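By Pouran Najafi
9/26/21
Shares: 21 Comments: 6

Vatarby pulls grip update after arms let go of tools early

Vatarby has pulled last week's update to the grip software on its bench arms. Two plants say the arms were opening their fingers before the tool got where it was going. No one hurt. One dented fixture, one cracked guard window, and a lot of unhappy shift leads.

The update went out Monday night. By the next morning the day crew at Brandão, the hand tool packer out on the county road, had a mallet on the floor next to station four. They figured it was a bad pick and restarted. Second drop came before lunch. This one hit the guard window and cracked it corner to corner.

"You hear it before you see it," said a packer on that line, who asked that we not use a name. "Then everybody looks at whoever was standing closest."

Brandão shut off all its bench arms that afternoon and went back to packing by hand. The other plant, Lenix, makes display stands and runs fewer arms. It had one drop, a steel bracket, on the night shift. A supervisor there said they lost the shift and most of the next one.

So what went wrong. Vatarby's notice to customers, which the paper has seen, says the new version changed how the arm decides it's holding something. The old one watched the motor load for as long as the arm was moving. The new one checks at the close, then trusts that check unless something big changes. If the tool turned a little in the fingers during a fast swing, the load dipped, the software read that as "already placed" and it opened up.

Long handled tools got the worst of it, the notice says. Weight out at one end, small contact patch, fast swing. A box or a jar wouldn't turn the same way.
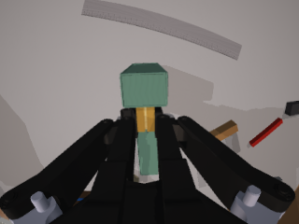

The fault shows up in simulation too, once you know to look. Vatarby says its test set before release was mostly blocks and cans, and the hammer shapes were left for a later round. That was a mistake, the notice says, in those words. The grip in question is the kind with the two fingertips closed on the short yellow section right under the hammer's green head, the rest of the handle running down between the fingers. Fine when the arm is still. In the new runs the company sped up the swing and got drops at the two fastest settings, none at the slow ones.

The company hasn't said how many customers took the update. It did say the arms don't install it on their own, somebody at the plant has to accept it. Both plants here did.

Brandão had 60 arms on the floor when it shut down. As of Saturday, 48 of them were back on the old version and running at reduced speed. The rest are waiting on a technician. The plant manager said he is not in a hurry.

"I'd rather be behind on orders," he said. "We've got people walking by those stations all day long."

The guards did there job, he added, but the window that cracked is rated for a bump and not for a flying mallet. Replacements are on order in a heavier grade. Until those come in there is tape on the floor at the affected stations and you don't cross it while the arm is live.

Vukex, the outfit that installs and services the arms for both plants, sent a bulletin of its own on Friday. Short version:

Roll back to the previous release. Don't just turn the speed down and leave the new one on.

Power the arm down before you reach in for a dropped part. Drops at both plants left the arm thinking the job was done, and it will start its next move with no warning.

Check the rubber on the fingertips while you're in there — worn pads make the turning worse on any version.

Write down every drop, even the ones that land in the bin.

That last one may matter more than it sounds. At Lenix the crew thinks there were earlier drops that landed in the tote and got logged as good placements. The supervisor is going back thru the records now. She said the counts looked normal all week and that's what bothers her.

Vatarby says a fixed version is in testing and will watch the load for the whole move, same as before, with a slow stop added in place of the open command when the reading is unclear. No release date. The company said it will run the full set of tool shapes this time, at every speed, before it goes to anyone.

The state safety office has been told about the cracked window. A spokeswoman confirmed they had the report and said an inspector would visit Brandão, but did'nt give a day.

Brandão's second shift is on normal hours Monday. Lenix is running days only until the records check is finished.

Got a tip or a correction? Contact the newsroom
Copyright 2021. All rights reserved.
Back to top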